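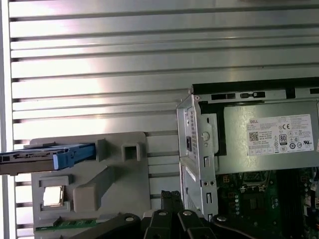
The Olleck disassembly-and-assembly kit is sold as a method as much as a product: a parts fixture, a demonstration recorder, and a training recipe that the authors say will learn a desktop PC servicing task from 40 demonstrations. We ran it for our own group's replication and this review covers the second release. The recipe rests on one assumption, that the wrist view carries enough information to localize every part without a calibrated workspace. The gray plastic fixture plate is built around that assumption. Each part gets its own molded feature, so the processor sits in a rectangular pocket and the drive, in its blue caddy, sticks out sideways from the plate where the fingers have clear access. The same view has its weak point in plain sight: the processor's metal lid and the slatted metal behind it both throw bright reflections, and the encoder is sensitive to both.

Setup

The fixture arrives as print files. Ours were printed by Boltholm in gray and needed light filing in the memory slots only. The release notes ask for a slatted aluminum table and T-slot clamps. We used the clamps during recording and confirmed the position against the slat edges before every session. The software installed without trouble on the second attempt; the first failed on a driver version that the notes list incorrectly. Budget an afternoon.

Recording is by teleoperation. The recorder stores wrist video, one fixed view, joint positions and gripper width. Synchronization between the two video streams was acceptable after we turned off automatic exposure, a setting the notes leave on by default. This should be changed in the next release.

Method

The policy is trained in two stages. The first predicts a coarse approach to the part or its destination from both views. The second takes over near contact and uses the wrist view alone. Switching is done by a learned gate with no hand-set distance threshold. Narayanan Shetty, who ran most of our trials, logged the gate's output for every episode, and those logs were more useful to us than any of the plots the package generates.

We trained three policies on identical data: the full two-stage method, a single-stage baseline on both views, and the Hegde variant, which keeps two stages but replaces the gate with a fixed switch.
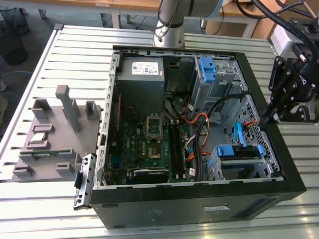

Fixed view of the workspace, with the tower open on the table and the parts holder to its left.

Results

Each policy was run for 40 trials of memory module insertion, with the module starting in its fixture slot. The two-stage method completed 26. The single-stage baseline completed 14. The Hegde variant fell between them, closer to the full method than we had expected, and a larger run would be needed to separate the two with any confidence.

Failures of the full method were mostly at the grasp. The module lies flat and low in the holder, and a small height error puts the fingertips on the plastic. Once the module was held correctly, insertion was fairly reliable. The baseline failed at both ends of the task and often stalled above the board.

Processor placement was poor under all three policies and we do not report a rate. The socket has to be open with its bracket raised before the trial begins, and the kit has no means of checking this. Drive caddy insertion worked well, though it is the easiest of the tasks and says little about the method.

Transfer to a second chassis was tested briefly at our Weltthorpe site. Without new demonstrations the coarse stage still reached the correct region of the case. The contact stage did not transfer.

Assessment

Strengths: the fixture is well designed, the recorder is stable once exposure is fixed, and the training code reproduces from seed. The main claim, that two stages beat one on the same data, holds in our hands for memory insertion.

Weaknesses: the documentation is thin, the gate has no diagnostic display, and there is no force signal anywhere in the pipeline. The paper's ablation table also omits the fixed switch, the comparison most readers will want.

Recommended for groups that already have an arm and a teleoperation setup. Groups starting from nothing should wait for the next release.

Reviewed 2022-01-20. Release 2, default training settings except where stated.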